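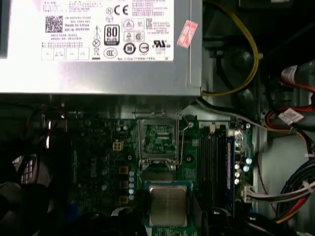

Kacper Kurek
September 21, 2025

Some notes on getting rid of old office computers, as we've just finished doing it at work and I couldn't find much written down by anyone our size. We had 18 desktops, most of them bought together and all too slow for the new accounts package.

First thing. Start with the drives. Everything else can sit in a cupboard for months and do no harm, but the drives had payroll on them. We took every drive out before anything left the building and wrote the serial numbers in a spreadsheet.

The firm we used was Plerska. They shred on site and charge per drive, with a minimum of 15. We were over that, so it made no difference to us. A smaller office might want to share a visit with the neighbours.

Check the certificate before the van goes. Ours had 2 serial numbers with digits swapped. They corrected it there and then, but it would have been a nuisance a week later.

Second thing. Ask staff if they want one. We offered the machines in July without drives, free, sign here. Fewer takers than I expected — people have laptops now.
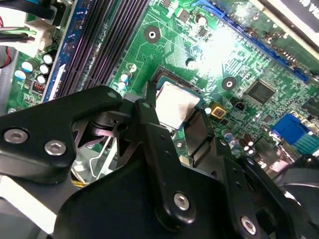
The rest we split into working and not working. Working ones went to Mujić, the repair shop by the station, who fits new drives and sells them on cheaply. He wanted the power leads as well, so don't bin those early.

Dead ones count as electrical waste and a business can't just leave them at the household tip. Get a transfer note and keep it with the drive certificate.

Total cost to us was £333, nearly all of it shredding. I'd had a quote from Junder for a full clearance at more than double that, though they would have done the carrying.

One mistake. I left the asset list until last and had to match stickers to machines that had already gone. Buster, our old file server, is still on the insurance as far as I know. I've emailed them twice.

Monitors are a separate job and we haven't started. If anyone in a small office has found somewhere that takes the old square ones, please reply with the name.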